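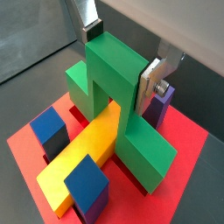
I have been using the Skediria e-reader since January, long enough to say something useful about it. I paid 235 dollars for it, with a folding cover thrown in. My old Killo still worked, but the charging port had gotten loose and I had to prop the cable on a book to get it to charge.

The first thing I noticed was the weight. The Skediria is heavier than the Killo, and for the first week my wrist got tired when I read lying down. I'm used to it now. The page buttons are on the right side only, so left-handed readers have to flip the whole thing over. The screen rotates by itself when you do that, after a short wait.

Text looks good. I keep the font one step above the middle and the front light at its lowest setting in the evening. The warm light is too orange for me past the halfway point, but my sister Nosipho Nel keeps hers all the way up and likes it. She also has the older model, where the light is patchy along the bottom. Mine is even.

Battery life is fine. The settings page shows hours of reading time since the last charge, and I usually get to 60 before the warning comes on. With Wi-Fi left on it drops off a lot faster, so I turn it on to download and then turn it off again.

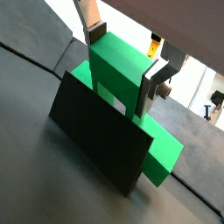
The store is the weak part. It's run by Vollanwood and it is slow - search takes 5 seconds or more, and it shows audiobooks even though the device has no speaker. I mostly buy on the laptop and send the files over with a cable. Library loans work, but you have to sign in again after every update. There have been three updates so far. One of them moved the dictionary to a different menu and I still go to the old place.

Notes are better than I expected. I had more than 100 highlights in one long history of canals, and they all exported as a plain text file with page numbers. The Killo used to split them by chapter and lose the last few.

I did look at the Swanepoel reader before buying. It has a bigger screen and a pen, and it costs more. I don't write on my books, so I passed.

It's now November 2021 and the only damage is a scratch on the back from a set of keys. The cover has started to curl at one corner. I'll probably replace that with a plain sleeve, if I can find one in the right size.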